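Forum > Eishockey > Amateurligen > Trainerkarussell

Thema: Ivport trennt sich von Hodžić

bande_links
12. September 2020
Jetzt ist es raus: Hodžić ist nicht mehr Trainer in Ivport. »Im gegenseitigen Einvernehmen«, also hat einer unterschrieben und der andere geschrien. Sein Vertrag war seit März ausgelaufen, er stand trotzdem weiter an der Bande.

puckfrei
Zwei Siege in der ganzen Rückrunde. Da braucht es kein Einvernehmen, da reicht die Tabelle.

Orov-Kurve
Einspruch. Mit acht gesunden Stürmern gewinnt in dieser Liga keiner was. Gegen Cerna musste der Ersatztorwart im Sturm aushelfen und war da noch der Schnellste.

puckfrei
Der war der Schnellste, weil die anderen seit Jahren kein Sommertraining kennen. Und wer ist fürs Training zuständig? Eben.

bande_links
Ein bisschen recht habt ihr beide, was mir gar nicht passt. Die Kabinengeschichte finde ich schlimmer. Wer Spieler per Rundmail aussortiert, sollte den Verteiler vorher prüfen. Ich stand auch drauf, und ich verkaufe Dauerkarten.

Ich bleibe heute jedenfalls daheim und lese die Pressemitteilung ein drittes Mal. Besser wird sie nicht.

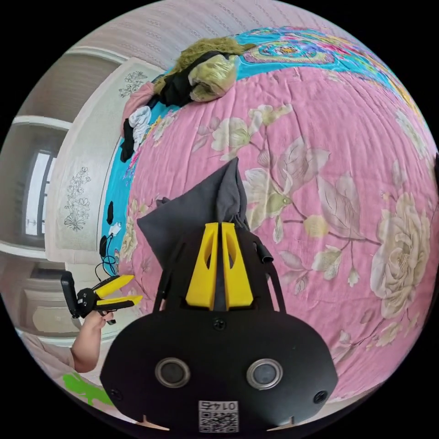 Re: Nachfolger?

Orov-Kurve
Bei uns heißt es, der Co-Trainer aus Cerna soll kommen. Ablöse rund 10 Trainingspucks.

eiszeit_sued
Der aus Cerna? Der lässt doch nur hinten reinstehen. Dann lieber Hodžić zurück, da fielen wenigstens Tore. Meistens halt auf der falschen Seite.

puckfrei
Defensive wäre mal was Neues. Ich nehme ihn.

Orov-Kurve
Ihr kriegt ihn eh nicht, er will angeblich zu uns.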